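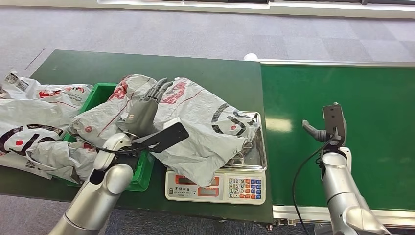 Search products and guides
Popular: two-arm cells, spare hands, belts

Pollance Two-Arm Packing and Weighing Station

Equipment notes | Bench cells and food handling
7 min read

We first bolted a Pollance together in October, and I've been looking for excuses to stand next to it ever since. It's a two-arm station for the fiddly end of a packing line: the part where goods come out of a crate in thin plastic bags, go across a scale, and have to end up on a belt. Plenty of machines can do this with rigid boxes. Bags are harder. They slump, they cling to each other, and they droop over the side of whatever you set them on.

The Pollance tackles that with hands. Each silver arm ends in a gray multi-fingered hand, and the whole station is laid out so that the hands have something sensible to do wherever they are. The table takes the crate and the scale. The conveyor runs along the right, close enough that a bag can be passed across without a long reach. If you've ever worked a packing bench yourself, you'll look at the arrangement and know where to stand.

What you get

The base kit is two arms, two hands, the controller, the wrist mounts and the teaching software, which is called Drumgate. Table and belt are separate lines on the order. Most people take both, and I'd say go ahead and do that, as the mounting holes are already drilled to match and you save yourself a grim afternoon with a tape measure. We like the green belt with the silver metal rail. It's a plain, smooth surface with nothing for a bag handle to snag on.

You bring your own scale. I love this decision. The station isn't fussy about having a data cable running to the weighing unit, so an ordinary countertop model with a stainless steel tray and a keypad can stay in service. Ours has two display windows on the front panel and colored function keys next to the numbers, the kind you'd find in any produce shop, and the hands can be taught to press the keys as well as load the tray. If you do want the weight sent straight to your own system, there's a serial option, but try it without first.

Crates are your choice too. The software wants to know the height of the rim and which end is which, and after that it'll cope with a shallow crate or a deep one. Bright colors do seem to help on a dark table — we use bright green on dark green and have had no complaints from the vision side.

Working with bags

So how does it do with thin, wrinkly shopping bags? Better than I expected, and it's the reason I wanted to write this page.

The trick is that Drumgate doesn't try to build a perfect model of the bag. It looks for folds that are worth pinching, picks one, lifts a little, and checks whether the load came with it. If two bags are lying on top of each other, the left hand can hold the lower one down as the right hand draws the upper one away. Watching the arms sort that out between themselves is a real pleasure! Our first working routine came from 39 taught lifts, and the second, with bulkier bags, took 140. Those were done over a few easy sessions by two of us taking turns.

Printed bags are fine. Big logos, lettering and stripes don't throw it off, even when the print is crumpled up in the folds. Very clear bags are more of a struggle under strong overhead light, and for those I'd budget extra teaching time.

There are limits. A bag hanging over the front of the scale can hide part of the display, so a routine that reads the numbers needs a step to tuck the loose end back. The software has one ready made, called Clear Front, and you should switch it on from the start. We didn't, and spent a silly amount of time wondering why our readings kept coming up blank.

Teaching a routine

You teach by guiding. Put on the control gloves, stand where you can see the bench, and do the job at a calm pace. The arms follow, the session is saved, and you mark it good or bad with the foot pedal. Bad ones are worth keeping, by the way, as Drumgate uses them to learn what a slipping bag looks like.

Muthu Unnithan runs the teaching days at Liltside, where our demo station lives, and his advice is to begin with half the job. Teach crate to scale. Get it dependable. Then teach scale to belt as its own routine and join them up in the editor. I tried to do the lot in one go and ended up starting over (you were right, Muthu).

Keep the belt stopped for your first sessions. Once the handoff looks settled, run it at the slowest setting and work up. The arms can be told to hold a bag above the belt and wait for a gap, and that wait can be changed later without any fresh teaching.

Room and setup

The station sits happily on a level floor, including hard-wearing office carpet. You don't need a factory hall. A bright, evenly lit room is the best thing you can give it, and a patch of shine on the belt from the ceiling lights isn't a problem unless it falls right on the drop zone.

Give some thought to cables. They leave the wrists in long loops so the arms can turn freely, and the loops need air around them. Run a slow full-reach test with the crate in place before you load anything, and watch the side nearest the conveyor in particular. Clips come in the kit. Extra ones are cheap, and I'd get a bag of them.

Wipe the hands down at the end of a shift with a barely damp cloth. Finger pads are a wear item, swapped with one small screw each. The controller starts nagging you for a pad check every 200 hours of run time, and it's a fair nag.

Options and spares

Phromma hand set: softer finger pads and a slightly wider thumb swing. Good for loose greens and bread. Fits the same wrist, no recalibration of the arm.

Belt extension: adds length at the far end and uses the same rail.

Serial scale link: sends weights to your own stock or label software.

Glove pair, second size: worth having if more than one person teaches.

Finger pad pack: enough for both hands.

Trying one

Demo sessions at Liltside run in the morning and again at 2 p.m. Bring your own bags, and bring them full of whatever you really pack, crumpled the way they come to you. If you have a scale you're attached to, put that in the car as well. We'll set it on the bench and teach a short routine on it while you're there, and you can take the saved session home on a stick.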